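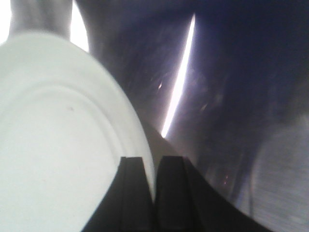

Teaching an arm to handle plates: a few tips

I have my doubts about "just show it once." The Drokex sales page promises a plate task in 2 demos. I stopped believing that somewhere past 900.

Grip the plate by the rim, a finger on each side, and go slow on the remote. Whatever wobble you put in, it learns.

Clear the bins you plan to use. Vary where the plate starts, or you'll teach it one spot on one shelf.

Throw out bad takes the same day. You won't remember them in March. 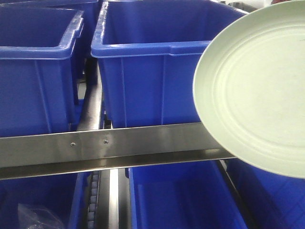
Oluwatosin Ogbonna wrote in to say that slow demos gave her a slow robot and nothing else, and that she now does three practice runs before she records any. Fair enough. I'd still like to see it with a heavier plate.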